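Griltden residents invited to comment on food waste collection plans

29/10/2018

Griltden District Council has opened its consultation on a separate weekly collection of household food waste. Residents, landlords and businesses in all parts of the district are invited to give their views before a final decision is taken in the new year.

Under the proposals, each household would receive a small lidded caddy for use in the kitchen and a larger lockable bin to be left at the kerbside. Food waste would be collected on the same day as other household rubbish. The council would continue to empty general waste and recycling bins once every two weeks, and there would be no change to the garden waste service.

The plans follow a trial in the Pudero and Gallardo wards, which ended in September. A total of 2744 households were included. Crews collected cooked and uncooked food, including peelings, bread, meat, fish, tea bags and coffee grounds, and the material was taken to the Plindevix treatment site to be turned into compost and gas.

Saturnino Olmedo, Head of Waste and Street Services, said: "We are grateful to the residents of Pudero and Gallardo for the care they took during the trial. Their comments have shaped the proposals now before the public. We would like to hear from people in every part of the district, including those who have doubts about the service or who would find an extra bin difficult to manage."

Households in the trial were asked to complete a short survey at the end. Most of the written comments concerned the size of the kitchen caddy, the supply of liners and the storage of bins at properties without a front garden. The council has since changed the proposed caddy to a narrower model, and liners would be available free of charge from libraries and from the main council offices.

Residents also asked for clearer advice on what may be placed in the caddy. A printed guide would be delivered to each address before collections begin. Vegetable leaves, stalks and cores would all be accepted, as would used paper kitchen towel. Sponges, cloths, plastic film and food packaging should continue to go in the general waste bin.

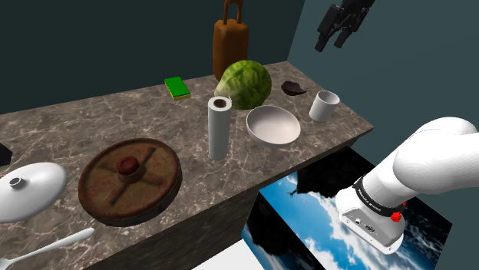
Cabbage, paper towels and a sponge on a kitchen worktop.

Flats and shared buildings would be treated separately. Where there is no room for individual kerbside bins, the council proposes to provide shared containers in existing bin stores – these would be washed by the contractor once a month. Managing agents will be contacted by letter and may ask for a site visit.

The service would be introduced in 2 stages. Pudero, Gallardo and the neighbouring villages would be included in the first, with the remaining wards to follow. Assisted collections would be offered to residents who are already registered for help with their bins, and they would not need to apply again.

The full proposals and the response form can be found on the council's website. Paper copies are available at all libraries in the district and may be returned to any council office. Large print copies can be requested by telephone. The consultation will remain open for 40 days.

A report on the responses will be presented to councillors at a public meeting. Those who wish to speak at the meeting should register with Democratic Services in advance.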